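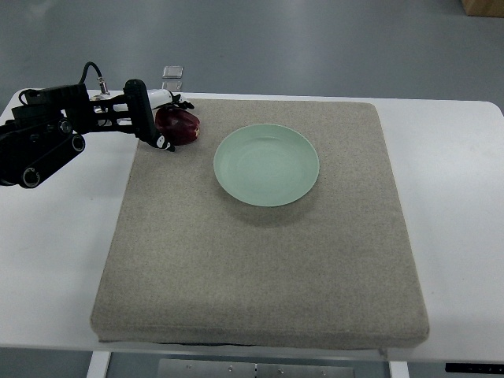 Pepper onto plate, teleop vs moving the arm by hand

Posted in: Arms and Grippers > Teaching by demo
15 replies, showing first page

gantry_goose
Jun 10, 2022
Task is pepper to plate. Red bell pepper, pale green plate, both on the gray pad. That's it. Got 40 demos by remote so far and the policy is bad. Gets over the pepper fine then closes too high and skids off the top. Should I keep going with the remote or switch to grabbing the arm and walking it through by hand? Don't want to do another 40 and find out they're junk too.

solderdrip
By hand. Every time. You feel the contact, you don't feel anything through a stick.

mel_on_belts
Disagree. By hand your own arm is all over the camera view and then at run time it isn't there. We did a whole set like that at Plondesdale, trained on it, arm just sat there. Had to throw out the lot.

solderdrip
so mask it. or do the hand-guided run, record the joints, step back and replay with the cameras on. not hard

mel_on_belts
Replay works if the pepper goes back in the exact same spot. Peppers roll. Lumpy ones roll weird.

gantry_goose
Yeah mine rocks a bit on the pad when I let go of it. Pad is soft so it's not bad, but it's never the same twice.

tinsnips69
What's your start position look like? In your pic the pepper is up near the top edge of the pad and the plate is right next to it. Are they all like that? Whole bottom of the pad is bare. If all 40 are from up there it's learned one move.

gantry_goose
ummm. most of them. It's an easier reach

tinsnips69
well there you go

ohm_sweet_ohm
Second this. Move the pepper, move the plate, do some with the plate on the left. Far apart too, not just a short hop. You want the thing to look for the plate.

solderdrip
That's not his problem tho, he said it closes too high. Spread won't fix a bad grasp.

ohm_sweet_ohm
It might. If the height never changes it can just memorize a height. And the pad squishes, so the height it memorized is off.

mel_on_belts
How are you doing the close on the remote? Trigger or button? If it's a button you're probably closing while still moving down. Watch your recordings back at half speed. I was doing it on nearly every one and would have sworn I wasn't.

gantry_goose
Button. Will check tonight

gantry_goose
OK checked. Yep. Closing on the way down, then a little nudge to fix it. Looks fine live, looks terrible slowed down. The nudge is in almost all of them.

mel_on_belts
Come down, full stop, close, wait a beat, lift. Boring demos are good demos.

solderdrip
don't wait TOO long or it learns to hang there. Seen one park over a cup and never leave. Trim the pauses after if you can

tinsnips69
Also that cable loop over the wrist, has it got slack when you reach to the bottom of the pad? Check before you start moving things around. Mine at Clevville came unplugged mid run, 2 hours of recording gone.

gantry_goose
Will look. Hadn't tried that far down.

driftless_dan
Anybody using the Lockyer leader arm for this? Small copy of the arm, you move that one and the big one follows. Sort of splits the differnce between you guys. No hands in view and you're not thinking in stick directions.

solderdrip
Used one. Nice. Still no feel in it — you can crush a tomato and not know.

driftless_dan
Pepper isn't a tomato

solderdrip
pepper cracks too if you squeeze it enough. ask me how I know

mel_on_belts
The leader arm is what I'd get if there's money. If not, stay on the remote and fix the close.

gantry_goose
No money till December lol. So plan is: stay remote, stop before closing, spread the start spots over the whole pad, swap plate side. Toss the old 40 or keep?

ohm_sweet_ohm
Toss.

tinsnips69
Keep the clean ones. You'll have what, 4?

mel_on_belts
Toss. Mixed sets are a pain, it'll average the two and do something dumb in between.

solderdrip
still say do ten by hand first and see. costs you nothing

gantry_goose
Fine, I'll do ten by hand w/ replay and a fresh batch on the remote and post both. Same pepper if it lasts.

driftless_dan
Get spare peppers. They go soft and the grip changes on you. Tustevley thread has a whole page on that, the one about produce.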